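Olton Refurbishment Hall: Bench Automation Gallery
Posted 12/13/21 by Palesa Kekana
Filed under: Workplace, Automation, Electronics recovery

Olton takes in retired office computers, strips them, tests the parts and sends on what can be used again. Until October every tower was opened and emptied by hand. The disassembly line now has a robot bench, supplied by Ekix and set up with our own staff. The gallery covers the bench and the work that has moved to and from it. Job titles and shift times are unchanged. Most of the daily tasks are different.

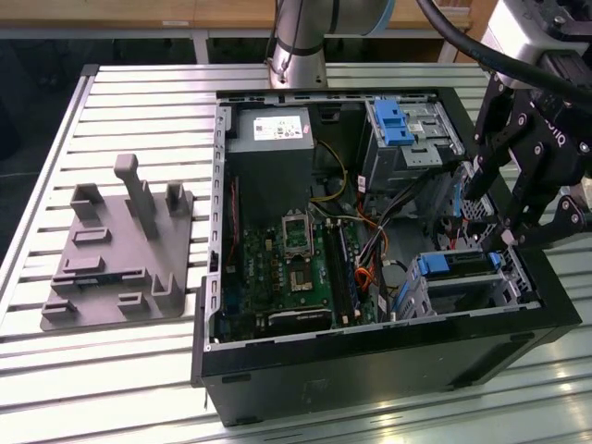
Reading time: 3 min

Tower on its side, side panel off, interior facing up. All work at the bench is done in this position. The CPU socket is empty and its retention frame is raised. The gray plate to the left of the case is a 3D-printed fixture.

The old procedure gave one person one tower from start to finish. A technician opened the case, pulled the cables, took out the drives and memory, removed the board and filled in the parts sheet. The new procedure splits this in two. The technician does the intake check, decides the removal sequence and handles exceptions. The arms do the repeated pulls.

Intake check is now the longest manual step. It covers case model, missing parts, bent metal, non-standard screws and any cable that has been tied or taped by a previous owner. A tower that fails on any of these goes to the hand bench. In the first full month 1592 towers passed through intake, and 272 of them went to the hand bench. The main causes were case models not yet in the sequence library and cable routing.

Ravinder Hiebert runs the hand bench. He was against the split at first, on the grounds that technicians would lose practice on complete teardowns. Rotation was added for that reason. Each technician spends one week in four at the hand bench, and new hires spend their first six weeks there before they are signed off for the robot bench.

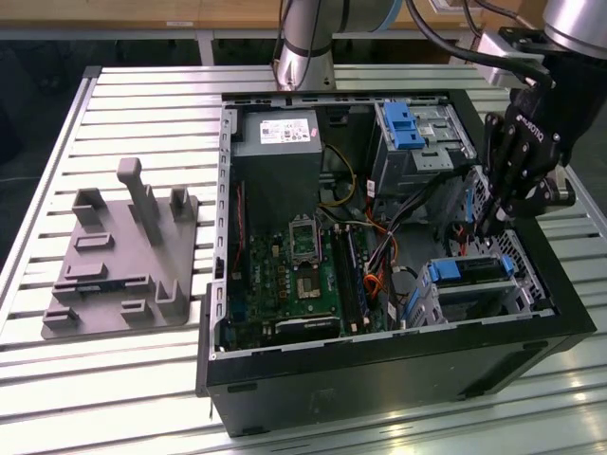 Cables remain the hardest part of the job. A drive cage sits in the same place in every unit of a given model, and a latch has one way to open. A wire bundle lies wherever the last person left it. The technician on shift can stop the sequence, move the bundle and restart from the same step. Stops are logged with a cause code. The log held 577 entries when this page was written, and cable position was the most used code.

Reading the log is a new task and was not in anyone's job description. It is now paid as a half-hour block at the end of each shift. Technicians who write sequence changes get the same grade supplement as test staff. The written change goes to Mathias, our sequence library, after a second technician has run it on at least three towers.

Effects reported by staff in the October survey:

Less wrist and thumb strain from latches and connectors.
More time standing still, which several people disliked. Stools have been ordered.
Less talk across the line, as the hand bench is now at the other end of the hall.
More say in how a teardown is ordered.

The parts sheet has not changed. It is still filled in by a person, and a person still signs it. Memory and boards go to test in the same trays as before.

The Starnthorpe site will get the same bench layout next. Its intake has a wider mix of cases, and 77 models need sequences before the bench can take regular work there. Two technicians from Olton will be on site for the setup. Questions about rotation or the supplement go to Palesa Kekana. Questions about cause codes go to Ravinder Hiebert at the hand bench.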